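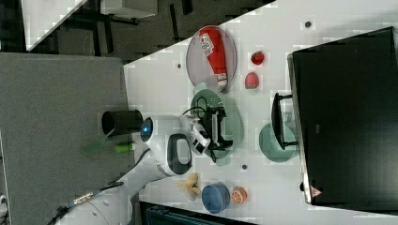 Policarpio Completes First Phase of Robot Sorting Program at Jarnport Site

JARNPORT, 5 January 2024 – Policarpio, a packer of mixed food and household orders, has completed the first phase of an automation program at its Jarnport site. The program moves repetitive item transfer from hand packing lines to tabletop robot arms and reassigns the employees who now do that work. No positions are being cut in this phase.

The arms are being set up by Garis, an automation firm based in Jalutville. Tabletop work uses plates, a bowl, toy fruit and a can as stand-ins for stock. The toys differ in size and outline, and a can lying on its side calls for a different grip than one standing upright. Work with real stock follows once an arm has passed the tabletop stage.

Under the current process, a packer on the mixed line lifts and places items for most of a shift. Reaching across the line is the most frequent cause of discomfort reported to the site's health office. When the arms are in service, they will perform the transfer step for items on an approved list. Employees will remain responsible for order checks, damaged goods, items outside the list and all final packing.

The program covers 4 arms. Each will be assigned to one line and supervised by a trained line operator, who can stop the arm at any time from the workstation. An operator will supervise one arm only. Policarpio has ruled out wider supervision until the first full year of service has been reviewed.

Of the site's 300 employees, 105 work on the mixed lines and will receive training. The course lasts 3 days and is held during paid hours. It covers starting and stopping the arm, clearing a dropped item, changing the gripper fingers and recording faults. No programming knowledge is required. Employees who complete the course move to the operator pay grade whether or not they are assigned to an arm.

Shift lengths and break times will not change. Stations next to an arm will have a marked floor area, and the arm must be stopped before anyone reaches into it – this applies to maintenance staff as well as operators. Pick records will be used to adjust the arms and will not be used in individual performance reviews.

The second phase begins in June with one arm on the evening shift. The remaining arms will be added singly, each after a review by line operators and the health office. A line may return to hand transfer if the review finds that corrections take up more of the operator's time than the arm saves.

Policarpio operates packing sites in Jarnport and Jalutville. The Jalutville site is not part of the program.

Media inquiries: Policarpio Press Office, Jarnport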